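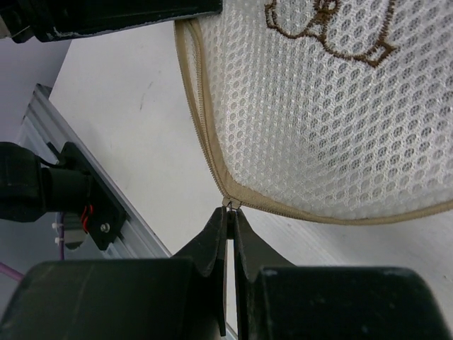

3.2 Residual volume in prefilled saline syringes

Dead space was measured by weighing each syringe before filling and after full plunger travel. Barros and Caldeira used the same method on the Mirkik line, with a drying step omitted here. A total of 1673 syringes from 2 production lots were tested at the Pacheco site. Needle gauge was held constant. Lots were stored for 18 days before weighing, and readings were logged in Histside.

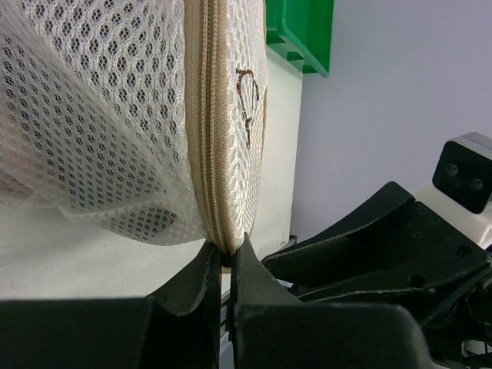 Does storage time affect the residual volume?
Within the 32 days covered by the stability protocol, no drift was found in either lot. Longer storage was not tested.

Figure 4. Residual volume by lot, Misto low dead space design. Bars show one standard deviation.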